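# Garment folding set, collection gallery

Esthorpe bench, two-arm station. Compiled by Eleri Meredith and Wyn Ruddock.

The garment set was collected to train a folding policy for the Drokent task suite. It holds 300 teleoperated episodes, recorded at 3450 control steps each. Of these, 119 use short-sleeved shirts. The remainder are split between tea towels, pillowcases and long-sleeved tops, which are covered on the Predley pages and not repeated in this gallery.

An episode starts with the garment flat and both arms parked clear of it. The operator folds the sleeves in, folds the body twice, pushes the stack to the left of the table and returns both arms to park. Recording stops at park. Episodes in which the garment leaves the table are kept and labelled as failures, as are episodes in which a gripper closes on nothing more than twice in a row.

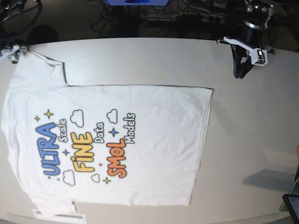
*Reading time: 3 minutes*

**Flat layout, printed shirt.** White short-sleeved shirt laid sideways, neckline to the left, hem near the middle of the table. Print reads "ULTRA Scale FiNE Data SMOL Models".

**Arms.** Left arm at upper right, black gripper fingers pointing down just above the tabletop. Right arm at upper left, by the neckline end.

## Notes on the layout

Shirts are presented in four orientations, a quarter turn apart. The sideways layout gives the arms unequal work: one sleeve points to the far side of the table and the other to the near side. Operators trained on the upright layout tend to reach for both sleeves at once out of habit. In the sideways layout we ask for the far sleeve first, then the near one.

Pale fabric on a pale table is the hardest pairing in the set. Early segmentation runs at Gronow lost the hem on white shirts and placed the fold line too far in. We did not change the table. The deployment site has a similar surface, and a dark mat would have made the examples easier than the job. The lighting was left alone for the same reason, and shadows from the arms and from people nearby were not filtered out.

Small wrinkles are left in at the start of an episode. Operators may square up the body by hand before recording, but may not press it flat. Wyn's first batch was pressed, and the resulting policy stalled on any shirt with a crease across the chest. Those episodes were moved to a separate folder and do not count towards the totals given above.

Printed shirts make up 73 of the short-sleeved episodes. A large print gives the model a strong cue for which way the garment is turned, and we wanted to know how much it leaned on that. Plain shirts are therefore held in their own evaluation split. Results are reported for each split separately and should not be averaged.

## Labels

Each episode carries the garment type, orientation, print (yes or no), operator initials, outcome and a free-text note. Fold quality is scored from one to five by a second person who did not run the episode. A score of three means the stack is square but a sleeve shows. Scores of one and two are kept in the training set with the failure flag on.

The free-text field is uneven. Eleri's notes give the step at which a grasp slipped; most others say "ok" or are blank. Treat the field as optional when parsing.

## Known issues

- Orientation labels in the January batch were recorded from the operator's side of the table. Later batches use the overhead view. A conversion script is in the tools folder.
- Gripper opening was logged as a fraction in some files and as a percentage in others. Check the header before loading.
- Tea towel episodes have no orientation label.

Corrections go to Wyn Ruddock, with the episode number in the subject line.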